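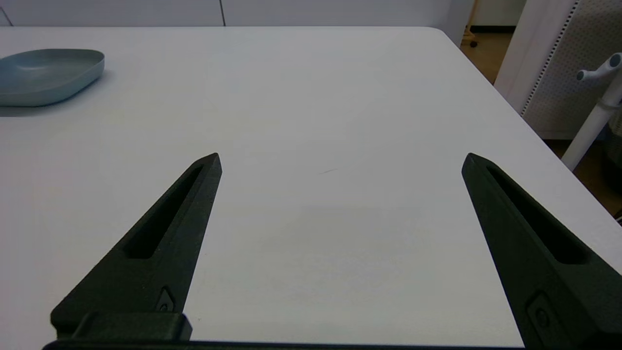 Abb. 1: Tischfläche, weiß, matt

Bibliothek Broltden > Bau und Technik > Arbeitskreis Lesesaal > Niederschriften

Niederschrift über die Sitzung des Arbeitskreises Lesesaal, März

Ort: Besprechungsraum Erdgeschoss, Stadtbibliothek Broltden
Beginn: 14:00 Uhr
Teilnehmende: Bibliotheksleitung, Bauunterhalt, Haustechnik, Personalvertretung, Planungsbüro Pillai (zu TOP 2 bis 4)
Entschuldigt: Brandschutz, Reinigungsdienst
Protokoll: Bauunterhalt

TOP 1 Niederschrift der letzten Sitzung, Tagesordnung

Die Niederschrift der letzten Sitzung wird mit einer Änderung genehmigt. Unter TOP 3 ist »Nordfassade« durch »Nordwestfassade« zu ersetzen. Die Tagesordnung wird um den Punkt Schließfächer ergänzt (TOP 6).

TOP 2 Beleuchtung Lesesaal, Messergebnisse

Das Büro Pillai stellt die Messung der Beleuchtungsstärke vor. Gemessen wurde nach Einbruch der Dunkelheit ohne Tageslichtanteil, Messebene Tischoberkante, sämtliche Leuchten auf voller Leistung. Der Mittelwert im hinteren Saalbereich beträgt 332 lx und liegt damit unter dem in der Ausschreibung geforderten Wert. Im vorderen Bereich, wo bereits auf die neuen Pendelleuchten umgestellt wurde, liegt der Mittelwert bei 749 lx. Der Unterschied ist beim Wechsel zwischen den Bereichen deutlich wahrnehmbar und wird von der Personalvertretung als störend bezeichnet.

Die Haustechnik weist darauf hin, dass die Altleuchten im hinteren Bereich seit längerem nicht gereinigt wurden und die Abdeckungen vergilbt sind. Eine Reinigung allein wird nach Einschätzung des Planungsbüros nicht genügen. Für den vorderen Bereich ist eine Absenkung über die Steuerung möglich, ohne dass die Gleichmäßigkeit leidet.

Festlegung: Der hintere Bereich wird mit dem gleichen Leuchtentyp ausgestattet wie der vordere. Der vordere Bereich wird nach Abschluss der Montage gemeinsam mit dem hinteren einreguliert. Die Messung wird anschließend am selben Raster wiederholt.

TOP 3 Leuchten Flakano, Restmängel, Steuerung

Von den gelieferten Pendelleuchten der Firma Flakano zeigen sieben ein Flimmern im unteren Dimmbereich. Der Hersteller führt dies auf die Betriebsgeräte zurück und hat Austausch zugesagt. Ein Termin liegt nicht vor. Der Bauunterhalt setzt eine Frist und behält den Sicherheitseinbehalt bis zur Mängelbeseitigung zurück.

Die Steuerung Rirum läuft seit der Umstellung im Handbetrieb. Die Präsenzmelder im Gang zwischen den Regalen schalten zu früh ab; die Nachlaufzeit ist werkseitig sehr kurz eingestellt. Die Haustechnik schlägt 15 Minuten vor. Die Bibliotheksleitung stimmt zu, wünscht für die Regalgänge aber eine Abschaltung in Stufen, damit lesende Personen am Regal nicht im Dunkeln stehen.

Offen bleibt die Frage der Schnittstelle zur Gebäudeleittechnik. Rirum gibt Störmeldungen derzeit nur am örtlichen Bedienfeld aus. Eine Weiterleitung wäre über ein Zusatzmodul herzustellen, das im Leistungsverzeichnis nicht enthalten ist. Pillai holt hierzu einen Nachtrag ein. Bis dahin wird das Bedienfeld im Rahmen des täglichen Rundgangs abgelesen.

TOP 4 Arbeitstische, Oberflächen

Für die Einzelarbeitsplätze liegen Muster in Weiß, Hellgrau und Eiche vor. Bewertet wurden Reflexion, Fleckempfindlichkeit und Kantenausbildung. Glänzende Oberflächen scheiden wegen der Spiegelung der Pendelleuchten aus. Bei den matten weißen Flächen ist die Direktblendung unkritisch, der Helligkeitskontrast zu aufgeschlagenen Büchern mit dunklem Druckbild jedoch hoch. Die Personalvertretung spricht sich für Hellgrau aus, die Bibliotheksleitung mit Verweis auf den Bestand im Gruppenraum für Weiß matt.

Kein Beschluss. Das Planungsbüro legt zur nächsten Sitzung die Reflexionsgrade aller drei Muster nach Datenblatt vor. Die Kantenausführung wird unabhängig vom Farbton festgelegt: gerundet, ohne sichtbare Fuge.

Die Kabelführung erfolgt über Bodentanks. Steckdosen in der Tischplatte werden nicht weiter verfolgt, da die Reinigung Bedenken schriftlich mitgeteilt hat (Eintrag von Flüssigkeit). Die Lage der Bodentanks ist vor Freigabe der Werkplanung mit den vorhandenen Heizungsleitungen abzugleichen. Die Bestandspläne sind in diesem Punkt unvollständig. Die Haustechnik ortet die Leitungen im Bereich der Fensterachse.

Das Planungsbüro Pillai verlässt die Sitzung um 15:20 Uhr.

TOP 5 Raumakustik

Die Nachhallzeit im Saal ist nach Entfernen des Teppichbodens gestiegen. Ein Gutachten liegt nicht vor. Der Bauunterhalt beziffert den Aufwand für Deckenabsorber als hoch, weil die abgehängte Decke hierfür teilweise geöffnet werden müsste. Alternativ kommen absorbierende Rückwände an den Regalstirnseiten in Betracht. Diese können ohne Eingriff in die Decke montiert werden, wirken aber vorwiegend im mittleren und oberen Frequenzbereich.

Die Personalvertretung bittet darum, die Ausleihtheke in die Betrachtung einzubeziehen. Die Geräusche der Rückgabeklappe sind bis in die zweite Tischreihe zu hören. Die Haustechnik prüft eine Dämpfung der Klappe kurzfristig und ohne gesonderten Auftrag.

Festlegung: Beauftragung einer Messung der Nachhallzeit in möbliertem Zustand. Entscheidung über die Maßnahme nach Vorlage des Ergebnisses.

TOP 6 Schließfächer

Die Schließfachanlage im Vorraum ist an den Hauptnutzungszeiten am Nachmittag voll belegt. Ein Teil der Fächer wird über Nacht nicht geräumt. Die Bibliotheksleitung ändert den Aushang und lässt belegte Fächer künftig nach Schließung öffnen. Fundsachen werden an der Theke verwahrt. Eine Erweiterung der Anlage wird zurückgestellt, weil die Fluchtwegbreite im Vorraum vorab durch den Brandschutz zu bestätigen ist.

TOP 7 Verschiedenes

Der Sonnenschutz an der Nordwestfassade fährt bei Wind verspätet ein. Der Windwächter ist vermutlich falsch positioniert. Die Haustechnik stellt den Grenzwert vorläufig herab.

Der Bauunterhalt erinnert an die Rückgabe der Baustellenschlüssel.

Offene Punkte
- Fristsetzung Flakano, Austausch Betriebsgeräte: Bauunterhalt
- Nachtrag Zusatzmodul Rirum: Pillai
- Nachlaufzeit und Stufenabschaltung Regalgänge: Haustechnik
- Reflexionsgrade Tischmuster: Pillai
- Leitungsortung Fensterachse: Haustechnik
- Beauftragung Nachhallmessung: Bauunterhalt
- Stellungnahme Fluchtweg Vorraum: Brandschutz

Ende der Sitzung: 16:05 Uhr
Nächste Sitzung: April, Einladung folgt. Einwände gegen die Niederschrift sind bis dahin schriftlich an den Bauunterhalt zu richten.

Weitere Dokumente
Niederschrift Arbeitskreis Lesesaal, Februar
Niederschrift Arbeitskreis Lesesaal, Januar
Messraster Beleuchtung, Lageplan
Mängelliste Elektro, Fortschreibung
Hausordnung Lesesaal und Gruppenraum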